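I have been trying to sleep better since January and I have opinions now, so bear with me! It started when we moved to Ornville, where the trains go by at 3 in the morning (freight ones, very long, very proud of their horns). I tried tea. I tried counting backward from 300, and got all the way down to 230 before I gave up and read about soup on my phone.

So the phone went out of the bedroom, and I bought an old wind-up alarm clock that ticks like a tiny man chopping carrots. 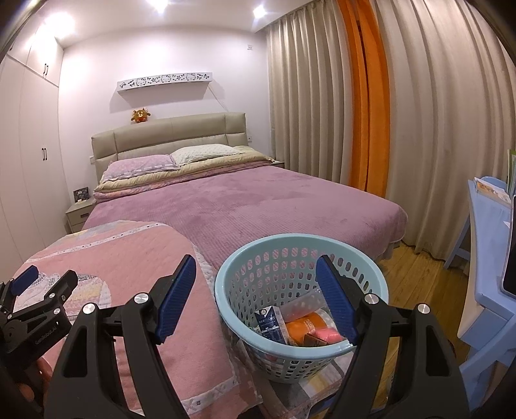 Jamshid Mohammadi wrote in to say that the ticking would drive him up the wall, and that he got much further by just getting up at the same time every morning, even after a rotten night.

I've been doing that for two weeks and ugh, he's right. The first few days were awful - I put salt in my coffee - but now I'm yawning by ten like a normal person. I still hear the trains, I just don't lie there composing letters to the railroad anymore.
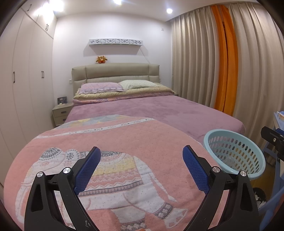
Pink blanket, foot of the bed.

Next up is giving up coffee after lunch, and I'm already grumpy thinking about it.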